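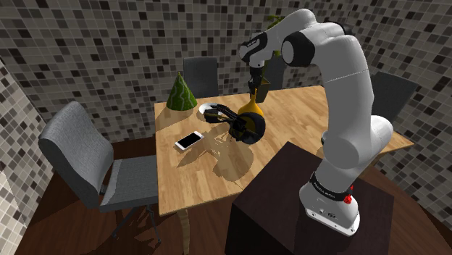 Xuân Lò had been renting the same two-bedroom house for six years when the owner offered to sell it to her. She said yes the same afternoon. The paperwork took until November, and by then she had read every page of it twice.

"I read the inspection report on the bus," she said. "Then I read it again at home with a pencil. The second time I started looking up the words."

Lò, 41, works in the billing office at Lacerda, a plumbing supply company on the east side of town. She had never owned property before, and neither had her parents. She agreed to talk about her first winter as a homeowner, and about what she would do differently.

The first surprise was the furnace. It had run without trouble the whole time she was a tenant, and the inspector had marked it as serviceable. It quit 3 weeks after closing, on a Sunday night.

"As a renter I would have called Dennis and gone to bed," she said, meaning the former owner. "I had my phone in my hand to call him. Then I put it down."

She slept in a coat and called a repair company in the morning. The bill came to $422, most of it for an igniter and the service call. She paid it out of savings and then sat down and worked out a budget for the house, something she had put off until she was settled in. She now moves money into a separate account on the first of every month and doesn't touch it for anything else.

"My rule is that the house account has to have $1,000 in it before I buy anything for the inside," she said. "Curtains, whatever. I still don't have curtains in the back room."

Asked whether she regretted buying, she shook her head. Her monthly payment is a little higher than her rent was, but she knows what it will be next year. Her last two rent increases had come with a month's notice.

She does have complaints. The seller's disclosure form said nothing about the side gutter, which drains toward the foundation. She had noticed it years ago as a tenant and mentioned it, and then forgot. In January she found water along one wall of the basement.

"That one is on me," Lò said. "I lived there. I knew about the gutter. I should have written down everything I ever complained about and handed it to the inspector."

Her brother helped her put in a longer downspout over a weekend. The wall has stayed dry through 2 heavy rains, and she checks it with a flashlight each time.

She also wishes she had asked more about property taxes. The estimate she was given was based on the old assessed value, and the county has since sent a new one. She has filed an appeal and is waiting to hear back. If it fails, her payment will go up in the fall.

For other renters thinking about buying the place they live in, she suggested getting an outside price opinion even if the owner seems fair. She paid for her own appraisal before the bank ordered one. It came in lower than the asking price, and the owner came down to meet it.

"He wasn't trying to cheat me," she said. "He just picked a number. People pick a number."

She plans to replace the kitchen faucet next, with her employee discount, and to take out the dead maple in the front yard before it comes down by itself. Two tree companies have looked at it. One wants to take the stump and one wants to leave it, and the prices are far enough apart that she has asked for a third.

The back bedroom still needs paint. She has had the cans since Christmas.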